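About the Usutthorpe Robot Club

We began with 11 pupils, one borrowed classroom and a box of motors that Ewurabena Laryea had been keeping under her desk for years (she teaches physics, and she never throws anything away). These days there are 42 of us, from the youngest year right up to the sixth form, and we've had to spread into the room next door.

New members spend their first half term on small wheeled robots, learning to wire a motor and to write a program that does more or less what they meant it to. After that you can join one of our 5 teams. Some build for the Sellenholm Cup, which comes round every August and takes over everybody's summer, and others prefer the longer projects, where there is no trophy but a great deal of arguing over tea and biscuits.

The biggest of those is Samir, our cable-handling project. Picking up a wooden block is one thing, but a cable bends and twists and catches on its neighbours, and teaching a pair of arms to cope with network leads has kept the team busy - and cheerful, mostly - since the spring.

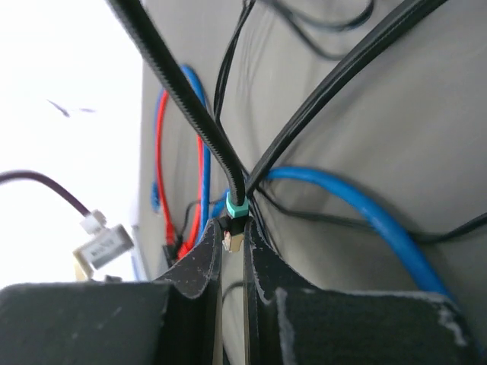
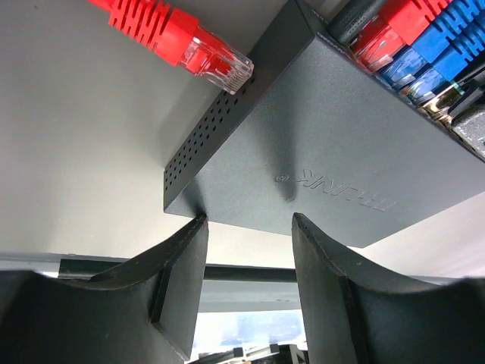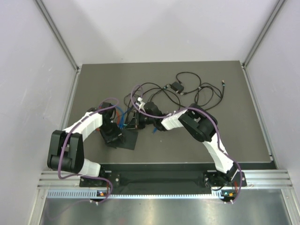 Project Samir: cables, grippers and both arms at the bench

You don't need to know anything at all before you come along, and you certainly don't need to be top of the class in maths. We meet after lessons until 5 o'clock, in room 51, and parents are very welcome to put their heads round the door. If your child would like to try a session first, just leave a note for Miss Laryea at the school office and she'll find them a place at a bench.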